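Chapitre 7
Budgéter un poste de manipulation à deux bras

Objectifs du chapitre
Établir le coût complet d'un poste robotisé de manipulation sur cinq exercices.
Distinguer les dépenses d'investissement des dépenses d'exploitation.
Rédiger une demande de prix qui permette de comparer des offres hétérogènes.

7.1 Le périmètre de la dépense

Le prix catalogue d'un bras ne renseigne guère sur le coût d'un poste. Dans les dossiers étudiés au chapitre 6, le bras et son contrôleur forment la ligne la plus visible du devis, et souvent la seule que l'acheteur négocie. Les mains, le câblage, le plan de travail, l'enceinte, la mise en service et la formation sont répartis sur d'autres lignes, parfois sur d'autres budgets. On appelle périmètre de la dépense l'ensemble des postes que l'entreprise devra payer pour que l'équipement atteigne la cadence prévue au cahier des charges.

Le périmètre se fixe avant la consultation. S'il est défini après réception des offres, chaque fournisseur aura retenu le sien et la comparaison ne portera plus sur des objets de même nature.

Le cas suivi dans ce chapitre est celui de l'atelier Lotetti, qui assemble des sous-ensembles pour la gamme Muvlow. L'atelier envisage un poste à deux bras pour la présentation et l'orientation de petites pièces. Deux intégrateurs sont consultés, Kasprzak et Plakach. Le premier propose un ensemble complet; le second chiffre séparément les bras, les mains et l'intégration.

7.2 Investissement et exploitation

Relèvent de l'investissement les bras, les contrôleurs, les mains, la structure du poste et les études. Relèvent de l'exploitation l'énergie, les pièces d'usure, les licences annuelles et les heures de maintenance. Les doigts articulés posent une difficulté de classement : livrés avec la main, ils sont immobilisés; remplacés en cours d'année, ils passent généralement en charges. Le contrôleur de gestion doit être consulté sur ce point avant la signature.

Le volume traité détermine l'unité de calcul. Lotetti prévoit 395 lots par an, de 100 pièces chacun. Le coût unitaire s'obtient en divisant la somme de l'annuité d'amortissement et des charges annuelles par le nombre de pièces conformes. Les pièces rebutées restent au numérateur par la matière et le temps qu'elles ont consommés; elles disparaissent du dénominateur.

7.3 La main comme poste budgétaire distinct

Une pince à deux mors suffit lorsque les pièces ont des faces parallèles et une orientation constante. Pour des pièces de formes variées, deux solutions se présentent : un jeu de pinces interchangeables, ou une main à doigts articulés. La première coûte moins cher à l'achat mais exige un outillage par famille de pièces. La seconde concentre la dépense en début de projet et augmente le coût de maintenance - jointures, câbles et connecteurs sont exposés à chaque cycle.

Les essais de préhension doivent donc porter sur des géométries contrastées, par exemple un cylindre à collerette et un anneau de faible section, et le câblage en sortie de poignet doit être examiné bras en position de travail.
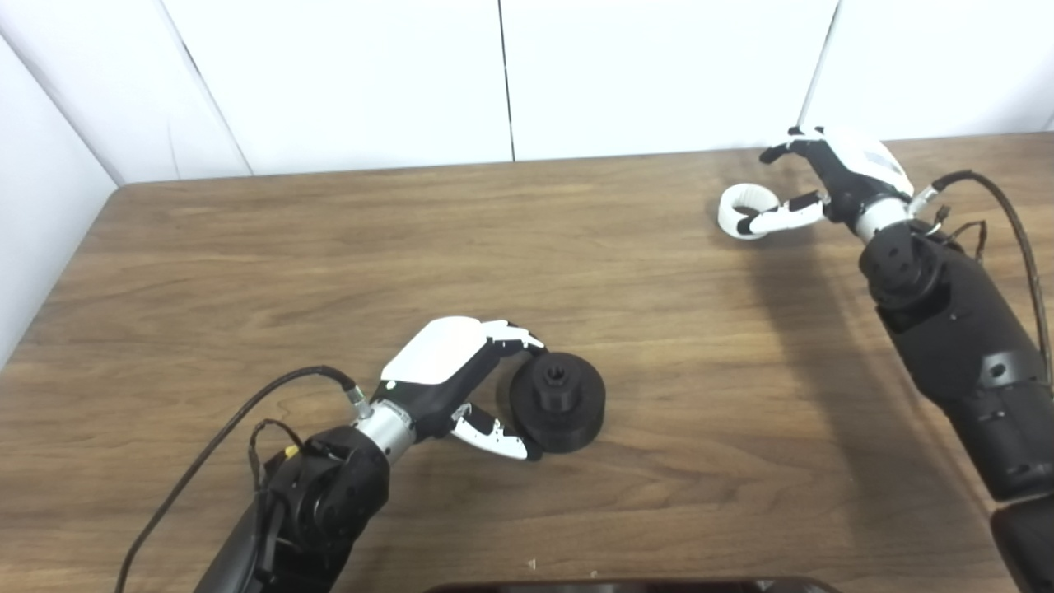 7.4 La demande de prix

La demande de prix adressée à Kasprzak et à Plakach comporte les mêmes lignes, dans le même ordre. Une ligne sans objet est renseignée « néant » et n'est jamais supprimée. Le soumissionnaire indique pour chacune :

- le prix unitaire hors taxes et la quantité;
- le délai de livraison en semaines;
- la durée de garantie et son point de départ;
- le prix des pièces de rechange, ferme pour deux ans.

La date limite de remise des offres est fixée au 30/11/2023. Les offres reçues après cette date ne sont pas ouvertes.

Exercice préparatoire. À partir des volumes de la section 7.2, calculer le nombre annuel de pièces à présenter au poste, puis le nombre de pièces conformes si l'on en obtient 993 pour 1 000 présentées. Arrondir à l'unité inférieure.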